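I came to pod coffee late, and I came to cleaning up after it even later. Our little white machine had done 285 cups by August before I gave the grate a proper look. Smudges, water spots, and a few brown stains up under the head, where I'd never thought to crouch and check.
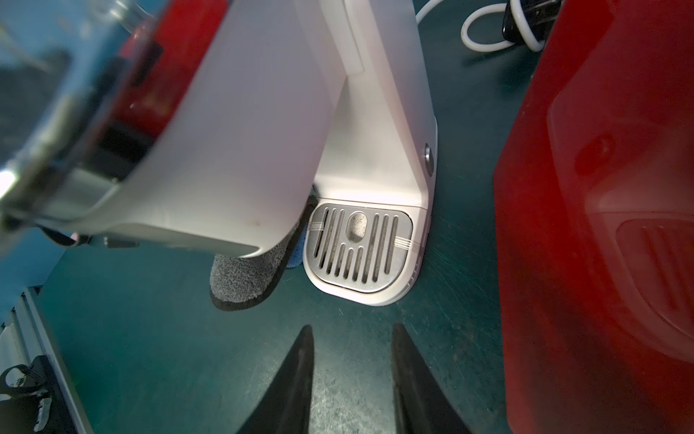 My neighbour Iveta swears by an old terry cloth, just damp, no sprays. She does the grate first, then the slots, then whatever's lurking underneath. I've copied her, though I'm lazier – I do mine at 7 am while the toast is on, and the air fryer next door gets a wipe if it's lucky. The two of them share a bench, so the grease from one finds its way to the other. I keep a blue cloth for the pair and wash it whenever it starts to smell like chips.
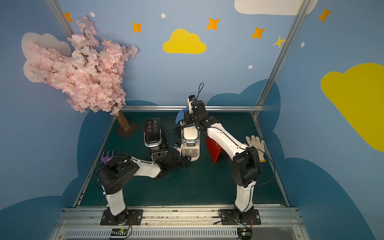 How often should you clean the drip tray?
Every couple of days if you're a two-cup household, and daily if anyone's favourite drink has milk in it.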